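I've moved my parcel-packing corner three times now, and I've finally got the knack of setting one up. Start with the table. Mine's plain and pale, so I can spot a stray label straight away, and I wipe it down before every batch (crumbs stick to tape like you wouldn't believe!).
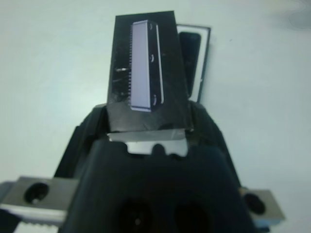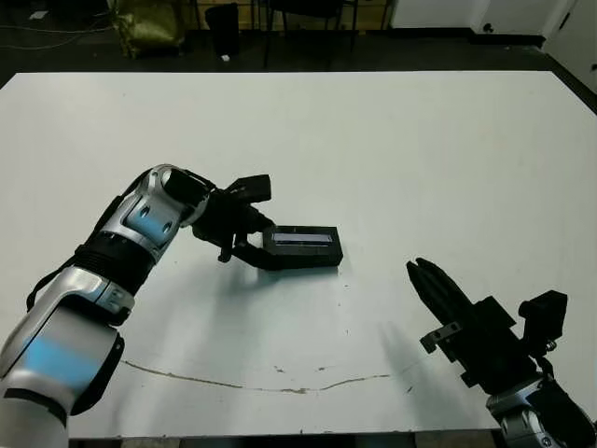
White tabletop in both shots.

Next, cut your tape before you fold anything. I do 11 strips at a time and hang them off a ruler. Tuck the flaps in short sides first, press along the middle seam, then tape across it with a good overlap. Labels go on last, and keep the barcode off the fold.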